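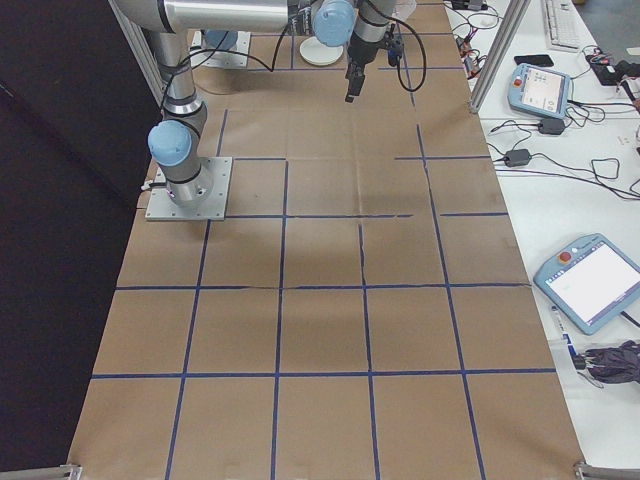 Project Report: Maline, a Tide Table App for Small Phones

Group members: Tin-yau Chiang, Hui-mei Yuen, Chin-lung Tseng
Course supervisor: Italo Benedetti
Submitted September 2, 2023

1. Purpose

Maline is a mobile application that shows high and low water times for a chosen harbor. The project started in February. The requirement was that the app work without a network connection, because the test users at Stullham fish from a stretch of coast with poor coverage. Existing apps were reviewed first. Most of them fetch each day's table from a server and show an empty screen when the request fails.

2. Method

Tide heights are computed on the phone by harmonic prediction. Each harbor is stored as a mean level and a list of constituents, each with an amplitude and a phase. The height curve is sampled every 6 minutes, and turning points are then refined by fitting a parabola through the three nearest samples. Results are saved for 30 days ahead so that the calendar view opens without a delay.

Harbor data are held in a single read-only file. The current file has 400 harbors. An earlier version used one file per harbor, which made the first launch slow on older phones and was dropped.

3. Interface

The main screen has the curve for the current day, a marker for the present time, and the next two turning points in large type. Swiping left or right changes the day. Hui-mei Yuen wrote the drawing code. The curve is drawn once per day and cached as a bitmap; only the marker is redrawn.

Moon phase was added late at the request of a tester, Yee-man Choi. It is shown as a small icon beside the date and has no effect on the calculation.

4. Testing

Output was compared with a printed table for Stullham. A total of 2000 turning points were checked by script. The largest errors in time fell near neap tides, where the curve is flat and a small error in height moves the turning point a long way. Two errors were traced to the daylight saving change and have been fixed. Weather effects are not modeled, and a notice on the settings page says so.

Battery use was not measured. Chin-lung Tseng's logging build slowed the app enough that its readings were discarded.

5. Known problems

The search box does not match harbor names typed without accents. Landscape mode clips the lower axis label. If the user changes time zone while the app is open, the marker stays at the old time until the day is changed.

6. Remaining work

The search fix is written but not merged. Tin-yau Chiang will move the harbor file to a separate download so that corrections can be issued without a new release of the app.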